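Sorting tray
From Gremberg Household Reference
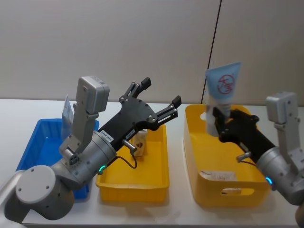 This page was last changed in February. Text is available for reuse with credit.

A sorting tray is a shallow, open container used to hold small household goods while they are divided into groups. It is commonly set out on a table together with one or more deeper containers, such as bins and baskets, which receive the goods once a group has been decided. Sorting trays are used in homes, stockrooms, schools, and repair shops.

Terms
In everyday speech the words tray, bin, and basket are often used for the same object. The Gremberg reference separates them by depth and by wall. A tray has a low rim and can be emptied by hand without reaching down. A bin has solid sides. A basket has a wide mouth and may have open or solid sides. The Prelline catalog, which is older, lists all three as "table vessels."

Layout
In the usual layout the containers stand side by side on a flat surface, with the trays between the larger vessels. Containers of different colors are preferred, as in a set with a blue bin and a large yellow basket on a white table. The color does not have a fixed meaning, and households assign their own. Candow recommends a gap of 6 inches between neighboring containers where the table allows it. Narrow tables are often worked with the trays touching.

Goods
Goods suited to tray sorting are small, closed, and light. Squeeze tubes are among the most common, along with jars, boxed soap, combs, and rolls of tape. Tubes present a known difficulty. The flat crimped end and the round cap differ in thickness, so tubes laid in a tray tend to roll or fan out. They are generally moved one at a time and lowered into a deep basket, where the walls keep them together. Printed symbols on a tube, including warning marks, should be read before the tube is grouped with other products.

Capacity
The Aryee scale rates trays by the number of small items they hold in a single layer. A household tray is rated at 12 and a stockroom tray at 40. Baskets are not rated on the scale. A stockroom basket may hold over 400 items of the smallest class.

Care
Trays are wiped after use and stored flat. Leaked product is removed with warm water and mild soap. Baskets with open sides are rinsed and left upside down to dry.

See also
Drawer divider
Pantry bin
Storage basket
Table vessel (Prelline)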